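The Nilis Hand Kit, reviewed by someone who had to wear it
Posted Oct 3, 2023 in Robots and Automation

I have been sceptical of anything sold as "teach a robot by showing it" ever since a demo in which I showed a robot how to close a drawer and it learned to lean on one. So when Jadville, who distribute the Nilis Hand Kit over here, offered me a loan set for a few weeks, I said yes mostly in the hope of being rude about it.

The idea is simple enough. You get a pair of gloves, wrist straps, mounts for two VR motion controllers, a small camera for each gripper tool and another for your head. You do a job with your hands. The kit records where your hands went and what the cameras saw, and the software turns that into something a two-armed robot can be trained on. You don't need the robot in the room, and having priced one, I was glad of it.

Setting up took most of a morning. The printed guide is 16 pages long and spends four of them on safety warnings for a battery that isn't included. Calibration means holding both hands out and turning slowly on the spot, which you should do before your colleagues arrive. After that it mostly behaves. The left controller lost tracking twice when I turned my back on the sensors, and the software told me so with a noise like a disappointed microwave.

The gloves are fine. They run small, the stitching at the thumb is neat, and after an hour your hands feel as though they've been gardening in August. The straps are better than they look.

For tasks I skipped the sample list (folding a flannel, stacking cups, the usual) and went for mahjong tiles, which are smooth, heavy for their size and very good at going where you don't want them. The job was to empty a tub of them into a tray. A person does this without thinking. A robot needs to be told how far to tilt, when to stop, and what to do about the one tile that clings to the corner out of spite.

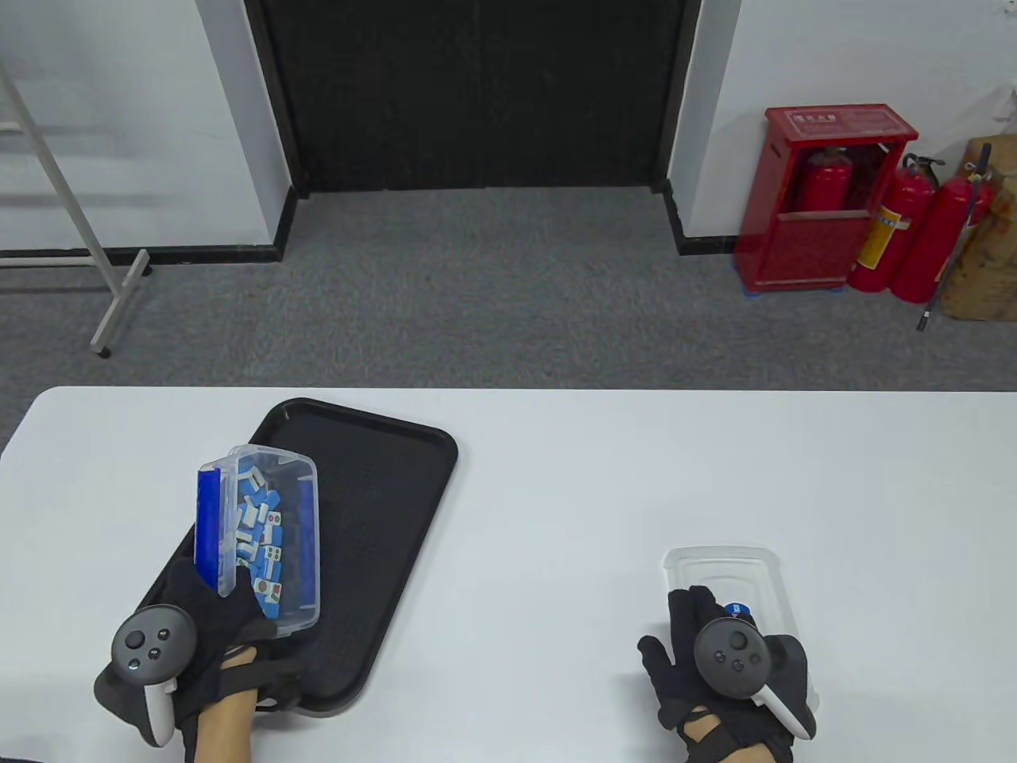 Tiles, tray and black gloves.

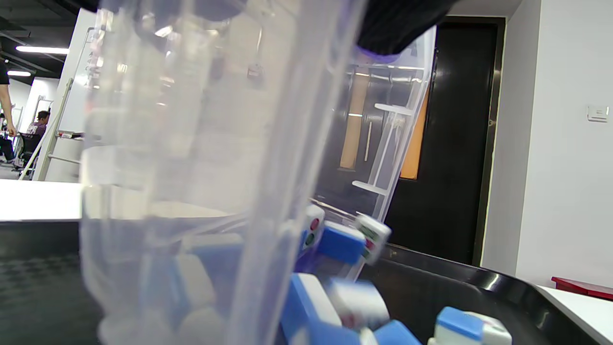

Hakim Nair told me pouring was the wrong thing to start with, and that anyone new to the kit should spend their first day picking up one object and putting it down again until they were bored stiff. His view was that people judge these kits by the cleverest job they can think of, then blame the hardware when their own recordings don't match one another. He also thought the subscription was a cheek, and said so at greater length than I have room for.

He has a point about the recordings. I made 100 takes of the tile job and the software rejected 29 of them, nearly all for "inconsistent approach". I was offended until I played them back. Apparently I have several ways of emptying a tub, and I change between them according to mood. The playback screen is the best part of the whole package: both hands and all the cameras run along one timeline, and you can trim the dithering off either end in a few clicks. I did a lot of trimming.

Less good is the export. It wants its own folder layout, it won't resume if the connection drops, and the progress bar reached the end with roughly a quarter of an hour still to go. Support answered my email the next day, politely, with a link to the page I had been reading when I wrote to them.

I also tried the Prokgate rig in January. It's lighter and tracks a little better near the floor, but trimming a take in it is like doing your tax return in oven gloves. For desk work I'd take the Nilis. If your job involves crouching, go the other way.

Good: playback and trimming, decent straps, tracking that holds up so long as you face the right way.
Bad: the export, small gloves, that noise.
Who for: small teams with more patience than money, and at least one person who does things the same way every time.

The loan set goes back to Jadville next week. I've asked whether I can hang on to the gloves until the hedge is done.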